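Notebook entry, bimanual board setup task
January 3, 2018. Entered by Dineo Hendricks, Nirville cell
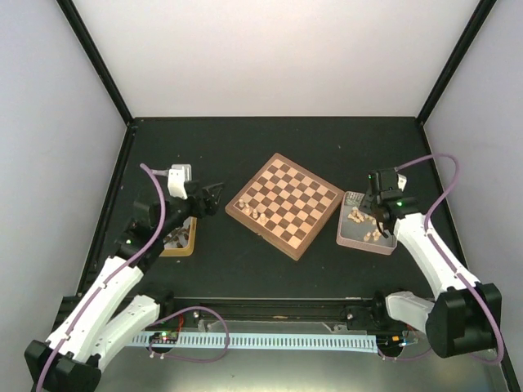 Purpose

To compare two ways of training the Trila policy on chess setup. Policy A was trained on full demonstrations only. Policy B was trained on the same full demonstrations plus short recovery segments that begin from a poor grasp or a misplaced piece. Light pieces are taken from the pink tray by the right arm, dark pieces from the yellow-rimmed tray by the left.

Method

Both policies received 2000 training episodes. For Policy B, 1000 of these were recovery segments cut from longer recordings with the Zinder tool. Board rotation was kept the same for all trials. Pieces were tipped into the trays by hand and were not arranged. A trial was stopped when either arm made 9 failed grasps in a row.

Observations

Policy A tends to repeat the same grasp on a piece lying on its side. Policy B opens, backs off and comes in from a new angle. The difference is clearest when light pieces are piled against each other. Placement error at the square is about 2 mm for both, so the gain appears to lie in picking and has little to do with placing.

Pieces near the front edge of the pink tray remain difficult for either policy. The wrist angle needed there is rare in the training set.

Correction to the previous entry: the Lu baseline was run with the old gripper offset. Those results should not be cited until the run is repeated.

Next steps

Record more grasps at the front edge of both trays. Repeat the Lu baseline with the current offset. Check cable slack at the right wrist before the next long run.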